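Wie testet man eine Roboterhand?

Einen Teller aus dem Geschirrständer nehmen: Dafür brauchst du vielleicht eine Sekunde. Du denkst dabei nicht nach. Deine Finger merken von selbst, wie dick der Rand ist und wie fest sie drücken müssen. Ein Roboter muss das alles erst lernen, und er braucht dafür die passende Hand.

Roboterhände nennt man auch Greifer. Es gibt sehr verschiedene. Der einfachste Greifer hat nur 2 Backen, die auf- und zugehen wie eine Zange. Andere haben mehrere Finger mit Gelenken und einen Daumen, fast wie bei uns. Dann gibt es noch Sauger. Sie halten glatte Dinge mit Unterdruck fest.

Welcher Greifer ist der beste? Das kommt auf die Aufgabe an. Im Projekt Flelleck werden deshalb zwei Modelle verglichen. Das eine heißt Tarnon und ist eine Zange. Das andere heißt Utley und hat Finger. Beide müssen dieselben Aufgaben in der Küche lösen. 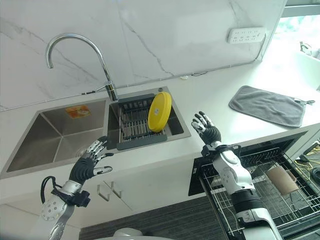 Geschirr ist für einen Test gut geeignet, denn jedes Teil hat eine andere Form. Eine Tasse ist rund und hohl, ein Löffel ist schmal, eine Schüssel ist oben weit und unten eng. Ein Teller wie der gelbe, der aufrecht im Ständer im Becken steht, ist am Rand dünn. Die Finger müssen genau an diese Stelle kommen und dürfen nicht an die Metallstäbe stoßen. Schwarzes Gummi an den Fingern hilft beim Festhalten, denn Gummi rutscht weniger als blankes Metall. Schwierig ist auch ein Becher, der im Geschirrspüler auf der Seite liegt. Der Roboter muss ihn von oben fassen und danach drehen.

Damit der Vergleich fair ist, gelten feste Regeln. Jede Hand bekommt 100 Versuche pro Aufgabe. Der Teller steht am Anfang immer am selben Platz. Fällt er herunter, zählt der Versuch als Fehler. Auch die Zeit wird gemessen: Ein Versuch darf bis zu 42 Sekunden dauern, dann wird abgebrochen.

Eine Hand allein kann noch nichts. Sie braucht einen Arm, der sie an die richtige Stelle bringt, und Kameras, die den Teller finden. Dazu kommt die Steuerung. Das ist ein Computer, der den Motoren sagt, wie weit sie sich drehen sollen. Bei Flelleck heißt sie Ochoa. Sie bleibt bei allen Versuchen gleich. Würde man Hand und Steuerung zugleich wechseln, wüsste man am Ende nicht, woran ein Unterschied liegt.

Probier es selbst aus: Nimm einen Plastikteller und hebe ihn nur mit Daumen und Zeigefinger hoch. Dann noch einmal mit allen Fingern. Zieh zum Schluss dicke Handschuhe an. Was ändert sich?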